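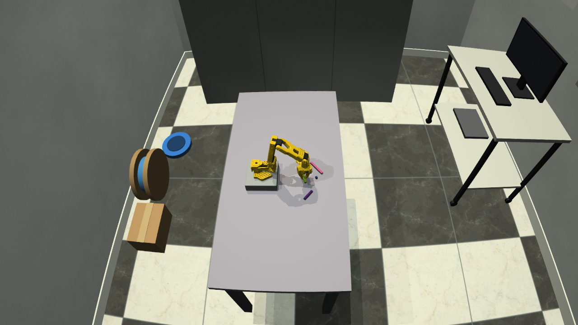 HELP > FREQUENTLY ASKED QUESTIONS

Renting at Quintanilla Yard: Questions We Get All the Time

Last updated 5 June 2018. Read this before you call. If it's not here, email the office.

Moving in

How do I reserve a unit?

Online or at the counter. Pick a size, pick a start date, pay the first month. Reservation holds for seven days. After that it goes back in the pool and we can't promise the same unit or the same floor.

What do I need to bring?

Photo ID with your current name on it. A second contact who doesn't live with you. A card or checking account for the monthly payment. Your own lock, or buy one here. Disc locks only on the outdoor units, no exceptions, the little brass ones get cut.

What sizes do you have?

5x5, 5x10, 10x10, 10x15, 10x20. A few odd ones upstairs under the slope of the roof, cheaper, can't stand up straight at the back. Ask for a "low unit" if you want one. Good for file boxes and holiday stuff, bad for wardrobes.

What size do I need?

5x5: closet's worth. 5x10: studio without much furniture. 10x10: one bedroom, packed tight. 10x15: two bedrooms. 10x20: a house, if you're ruthless about the garage. People almost always guess one size too small, then transfer in the first month. Transfers are free once. Second one is $40.

Can I look at a unit first?

Yes. Come during office hours, ask for Noemi Yazzie or whoever is on the counter. We can't show units after 5, the office is closed and the gate code only opens for tenants.

Do you rent trucks?

No. Udden two blocks over does. They get booked up the last week of the month, so call them before you book with us and not the other way around.

Payment

When is rent due?

Same date every month as your move-in date. Moved in on the 31st? Then it's the last day of the month.

Is there a grace period?

Five days. Day six there's a late fee. Day ten your gate code stops working. You'll get a text and an email both times, so please keep your number current. Most of the angry calls we get are from people with an old number on file.

Can I pay a year up front?

Yes, and you get the twelfth month free. Has to be one payment. If you leave early we refund the unused months at the regular rate, minus the free one.

Why did my rent go up?

We look at rates once a year, in September. You'll get a letter 30 days before anything changes. If you prepaid, your rate doesn't change until the prepaid period runs out.

Is there a deposit?

No deposit. There's a cleaning charge if you leave things behind, see Moving out.

I was charged twice, what happend?

Usually autopay plus a manual payment on the same day. We don't refund it automaticaly because a lot of people want it as a credit. Email us and say which one you want. Refunds take three to five business days, sometimes longer with credit unions.

Do I have to buy insurance?

You have to have some. Many renters and homeowners policies cover stored belongings, check yours and send us the declarations page. If you don't have one, ask at the counter for the Brerkasum form. We don't sell it and don't get a cut. Claims go to them, not us.

Access

What are the hours?

Gate: 6 am to 10 pm every day. Office: 9 to 5, closed Sundays. Holidays the gate stays open and the office doesn't.

How does the gate code work?

Six digits, picked by you at sign-up. Press the digits, then the pound key. Wait for the beep. Three wrong tries locks the keypad for five minutes for everybody in line behind you, so check your email before you start guessing.

The gate won't let me out.

You have to use the exit keypad, same code. It doesn't open by itself. If you followed another car in without entering your code, the system thinks you're not here and won't let you leave. Hit the call button. And please don't follow cars in.

Can someone else go to my unit?

Only if they're on your account. Add them on the website under My Unit, People. A note, a phone call from you in the car, or a copy of your key is not enough. We've turned away spouses and will do it again.

Is there an elevator?

One, Building B. Fits a queen mattress standing up. Doesn't fit a king or most sectionals. Load limit's posted inside. Don't prop the door open, it goes into alarm and then it's out until a tech comes.

Are there carts?

Six flat carts and two hand trucks by the Building B door. First come. Bring them back to the door, not to your car. Not to the hallway either.

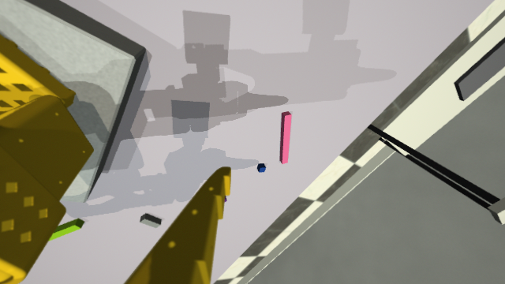

Do the hallway lights stay on?

They're on motion sensors, ten minutes. If you're sitting still at the back of your unit sorting papers, they will go off. Walk out into the hall and they come back. No outlets inside units, battery lantern is your friend. No candles, please, we shouldn't have to write that.

Can I work in my unit?

Sorting, packing, loading, fine. Running a business out of it, band practice, sanding, painting, sleeping, no. Fire code and the lease both say so.

What you can and can't store

What's not allowed?

Anything that burns, leaks, rots, breathes or explodes. So: gas, propane, paint thinner, fireworks, ammunition, food that isn't canned, pets, plants, tires (more than four). Mowers and bikes with motors are OK if the tank is drained.

Can I store a car or boat?

Outdoor spaces only, has to be registered and insured, has to roll. We need a copy of the registration. Covers are fine. No repairs on site, not even an oil change.

Is it climate controlled?

Building B is. We keep it between 55 and 80 degrees. Building A and the outdoor row are not. If you have a piano, records, photos, leather, or wood furniture you care about, go with B.

What about humidity?

B has dehumidifiers, A doesn't. In A, put everything up on pallets or boards and leave a hand's width between your stuff and the wall. Don't wrap mattresses in tight plastic, use a proper mattress bag with vents. Drop in every couple of months and open the door for a while.

Do you have mice?

We have a pest service every month and traps along the outside walls. We can't promise zero. Plastic bins beat cardboard. No birdseed, no pet food, no dried flowers. If you see droppings tell us the same day, we'll move the service up.

How should I pack the unit?

Heavy and square at the bottom. Leave an aisle down the middle, even a skinny one. Things you'll want first go by the door. Label the side of the box, not the top. Take the legs off tables. Keep a list on your phone with box numbers, you'll thank yourself in a year when you need the one with the tax returns.

Mail and packages

Will you accept deliveries for me?

Small business tenants only, and you need the package add-on. One pallet or ten boxes a week. We hold them 72 hours. Put your unit number on the label or it's going back. Nothing that has to be refrigerated.

Can I use your address as my mailing address?

No.

Security

Are there cameras?

Gate, both buildings, elevator, outdoor row. Run by Visum. Footage is kept 30 days. We don't hand it to tenants, only to police with a report number.

My lock is missing or cut.

Call the office right away, don't go in. If we did it (late account, or an emergency like a leak) there'll be a red tag on the door with a number to call. No tag means call police first, then us.

I lost my key.

Bring ID. We'll cut the lock for a fee, you buy a new one. Has to be the person on the lease. Arlo Villanueva does lock cuts mornings only, so don't show up at 4:30 with a truck waiting.

Moving out

How much notice?

Ten days, in writing. Email counts, a voicemail doesn't.

Do you prorate the last month?

No. We prorate nothing at the end, sorry. Plan your move-out date close to your due date.

How do I hand the unit back?

Empty it, sweep it, take your lock off. Then tell us. Until your lock is off, the system says you're still renting and keeps billing. This one catches a lot of people.

Can I leave things in the dumpster?

Dumpster is for office trash only and it's locked. City transfer station takes furniture and mattresses. Anything left in the unit or the hallway gets hauled and charged to your card.

Can someone take over my unit?

Yes, but they sign a new lease at the current rate. Both of you at the counter, same time, with ID.

Still stuck?

Main line is extension 228 for billing, 481 for gate and locks. After hours only the gate line picks up. Have your unit number ready.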